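Home Opinion Work and Office The Long White Table

The Long White Table

By A-yeong Shim
17 Mar 2020

In my first office, in Jedham, every person had a desk with three drawers, and the drawers had a lock. I kept the key on a ribbon. Inside I had tea, a spare pair of stockings, a stapler which I did not want to lend, and letters from my mother. When I left that company I needed an entire afternoon to empty the drawers, and I remember that I was a little sad to give back the key.

In the place where I work now I have no drawers. I have tables. They are white and big, some long and some round, and they belong to everybody. I have worked at such tables for five years, in two different companies, and I want to write something in their defense. I also want to complain about them, so please read to the end.

The usual argument against the shared table is that it is never clean. This is true. My friends who work at Henao, where each person has a small desk with a gray wall around it, visit us and look at our tables with pity. They see small parts, tubes, lids, some thing blue and some thing yellow, and they ask me how I can think there. I answer that I can think there very well, but I cannot find my pen.

I believe they make a mistake about what the table is for. A private desk is a place to keep things. A shared table is a place to put things while you are busy with them. When somebody lays a thing on it, he is telling the others that this work is still going on. I learn more about the week of my colleagues from the table than from our meetings.
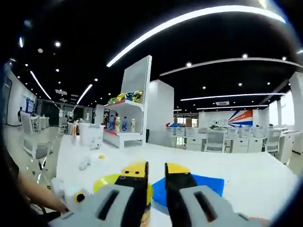 The long table, with the snack shelf behind it.

The snack shelf deserves its own paragraph. When the company bought it, I was against it. I thought it was childish to put bags of snacks in bright colors next to people who are working, and I said that a shelf with a red edge belongs in a shop. I was wrong in the main point. The shelf stands close enough to the table that a person who is stuck on a problem can stand up, look at the bags, choose nothing, and sit down again. I do this many times. The walk to a kitchen would be too long, and I would meet somebody and begin a conversation. The shelf gives me a pause of the right size.

Also, the shelf is always in better order than the table. The bottles stand with their bottles and the bags lie with their bags, and no person has written a rule about it. In my opinion this is the most interesting fact in our office. The same people who leave a small white part on the table for three days will put a bottle straight on the shelf. Why?

My explanation is simple. A shelf has a shape which tells you what to do. It has levels, it has an edge, and when one thing stands in the wrong place you see it from far away. A table is only flat. Any place on it is as good as another place, so no place is wrong. If we want people to be tidy at a shared table, we should stop making them ashamed and give the table a little bit of the shelf.

At Bradulden, my former company, they tried the opposite. The manager sent a message to all of us with the title "Clear Surfaces." At the end of the day everything had to be gone. It was beautiful for two weeks. Then the things began to live in bags under the chairs, and in the morning each of us lost time with taking out what we had put away. One colleague carried the same box back and forth so often that the bottom opened. I still think of that box when I hear the word "clear."

What helps, in my experience, is a container with a lid, standing at the end of the table. It should be plain and it should not be too large. Small parts go in, the lid goes on, and the next morning they are in the same place. The container must stay on the table. If you put it in a cabinet it becomes storage, and then it is forgotten.

I must now come to my complaint, and it is about the round tables. A long table has ends. You can say "your end" and "my end," and if you are polite you can keep a peace for years. A round table has no ends, and everything on it drifts to the middle or to the edge. You put down an empty plastic bag because your hands are full, and the bag stays, because on a round table it lies in front of everyone and therefore in front of no one. I have seen a bag move around the whole circle in one day, each person pushing it a little to the left with the side of the hand.

Tall things are even worse. A can or a bottle in the middle of a round table becomes like a statue in a town square. People talk around it. They lean to one side to see each other. I have leaned in this way for a complete meeting before I understood that I was permitted to move the can.

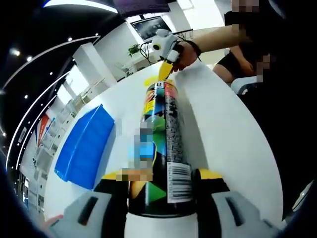
What I Would Ask For

I would not go back to the drawers and the key. My stapler was safe, but I did not know what the person behind the next wall was making, and I did not ask.

I would ask for one long table for each round one. I would ask for the container with a lid, and for a small tray for tall things, so that they have an edge around them. I would ask managers not to send messages with titles. And I would ask that the snack shelf stays where it is, although at Trirno, where my sister works, they have moved theirs to the entrance so that visitors can admire it. She tells me the bags are very neat there and that the people at the tables are hungry.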